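Arndale Community Board > Home & Garden > Storage and decluttering

Thread: Moving pantry stuff out of plastic - worth it??

plerine_pat
Posted 27 August 2026
Ok so we're moving to a smaller place in Arndale and the pantry is one cupboard. One. Currently everything lives in mismatched takeaway tubs and bags with pegs on them. Partner wants to go all glass jars. I priced it and nearly fell over, 200 dollars for a set of 14 and they're not even big. Anyone done this and regretted it? Or not regretted it?

mozzie55
Did it in May. Love it. No smell, no stains, goes through the dishwasher a million times. Don't buy a set though, just save your pasta sauce jars, soak the labels off with bicarb and oil.

tuckshop_lady
Regretted it. Heavy, and I dropped the flour one on tiles. Flour AND glass. Vacuumed for a week. Went back to plastic and haven't looked back.

mozzie55
@tuckshop_lady fair but you'd drop a plastic one too, and then the lid flies off and it's still flour everywhere

tuckshop_lady
Flour I can sweep up with kids around. Glass I can't.

Noreen Dunne
Agree with tuckshop. Also depends on the shelf. Ours are that cheap melamine on four little pegs and they sag if you look at them wrong. I had rice, sugar, lentils, all in glass, and the shelf let go at 2 in the morning. Thought we were being burgled.

If you must do glass keep it on the bottom shelf.

plerine_pat
lol ok that's our shelves exactly. Rental. So plastic up top, glass down low?

Noreen Dunne
That's what I'd do.

grumpy_ray
Nobody's mentioned weevils. Doesn't matter what it's made of if the lid doesn't seal. Bay leaves do nothing btw. Freeze your flour for a few days when you get it home, then container. Have not had a moth since.

kelpie_mum
Bay leaves work for me??

grumpy_ray
You haven't had weevils then. You've had bay leaves.

kelpie_mum
rude but ok. 11 years in the same house, never had one, will keep my leaves thanks

s_obriain
Late Nan had Ó Briain biscuit tins for everything, all labelled with masking tape, all labelled wrong. Tea was in the one marked RICE. You had to be family to make a cuppa.

Tins are underrated. But you can't see how much is left so you end up with three bags of currants. Ask me how I know.

lollport_jen
Square not round!! Whatever you get. Round ones waste all the corners, we had the round screw tops in the old place at Lollport and I reckon we lost a third of the shelf. Changed to tall rectangles and suddenly room for the cereal as well. Measure the shelf height first, mine were too tall by a whisker and I had to move the shelf up a peg.

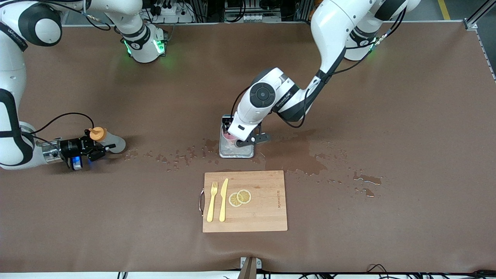
Anyway my other rule is no labels, I never kept them up and ended up like that nan with the tea. Clear sides or nothing. An upright rectangle like the one on the brown mat is what I mean, you can tell there's something pinky red in it without opening anything, and the flat sides mean they line up with no gaps. Decant only what you use every week, the rest stays in its packet in a basket. Half the stuff I decanted just sat there looking nice and going stale.

mozzie55
Disagree on no labels. Plain flour and self raising look identical. Made a very sad sponge that way.

lollport_jen
ok label the flours. Everything else you can tell

kelpie_mum
icing sugar and cornflour

lollport_jen
FINE

grumpy_ray
Write the use by on the bottom in whiteboard marker. Wipes off when you refil it.

plerine_pat
This is great thanks all. Going with clear rectangular plastic up high, sauce jars down the bottom, flours labelled. Partner is sulking about the glass but he's not the one paying for it. Does anyone know if the discount place near the station still does singles? Don't want another set with six tiny ones in it I'll never use

tuckshop_lady
They did last month. Back wall, past the pet stuff. Check the lids before you buy, some were cracked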